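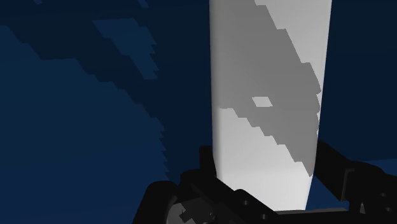

Ó Néill v. Town of Bralham - did the judge get the petition rule right?

pagebound_tess
Started in April 2026

So I finally sat down and read the whole ruling last night (my husband thinks I need a hobby) and I'm still annoyed. Short version for anyone outside Fullel County: the charter says a ballot petition needs the signatures of 1,000 "residents registered at the address given." Fergal Ó Néill's group turned in enough, and then the clerk tossed 63 of them for people who had moved across town and hadn't updated their registration yet. They're residents! They're registered! They just wrote down where they live now. And the judge said nope, plain words are plain words.

I think that's nuts. The point of the rule is to keep out people from Horkum and whoever else doesn't vote here. Read the section above it and it's all about fraud.

gravel_road_dan

I voted for the thing they were petitioning for and I still think the judge was right. "Registered at the address given." What else could that mean? You gave an address, you aren't registered there. If the town council wanted it looser they could have written it looser.

pagebound_tess

Dan, the town council copied that line from the old school board rules, typo and all. I wouldn't bet my house on what they meant by it.

millpond

The typo isn't in the part that matters though.

Florencio A.

I collected signatures for this one, outside the hardware store mostly, so I have feelings. Our sheet said "current address." Just that, in the little box. The town prints that sheet! So a person who moved in the winter reads "current address," writes their current address, and gets thrown out for it. How is that fair to anybody? The ruling gives the form one paragraph on page 13 and says the form can't change the charter. Okay, sure, but then fix your form.

gravel_road_dan

That one I'll give you. I hadn't seen the form. It still doesn't change what the charter says, it just means the clerk's office owes people an apology and a new sheet.

caoimhe_d

An apology doesn't get it on the ballot.

I do small claims and landlord stuff, not elections, so take this for what it's worth. What bugs me is that the judge quotes section 3 for the definition of "resident" and then skips the next sentence, where it says the article "shall be read to favor participation." You can decide that sentence loses, fine, but you have to at least say so. That's where I'd go on appeal.

millpond

Every charter has a sentence like that. It's decoration. If it could beat a specific requirement then none of the requirements would count for much, and the next group turns in half the names and says hey, favor participation.

caoimhe_d

Half the names is a number problem, this is a wording problem. I'd use it to break a tie and I think this is a tie.

gravel_road_dan

I don't see a tie.

pagebound_tess

Of course you don't lol. Does anyone know if they're appealing? Lorcan Mac Giolla's newsletter said they have until May but he's been wrong on dates before.

Florencio A.

Nothing official. There's a meeting about money first - filing isn't cheap and we spent most of it on printing. Some people want to start over with fresh sheets. I'd want to know which address to tell folks to write before I stand outside that store again.

millpond

The registered one. Tell them to cross out "current."

caoimhe_d

Please do not alter the town's form before asking the clerk in writing!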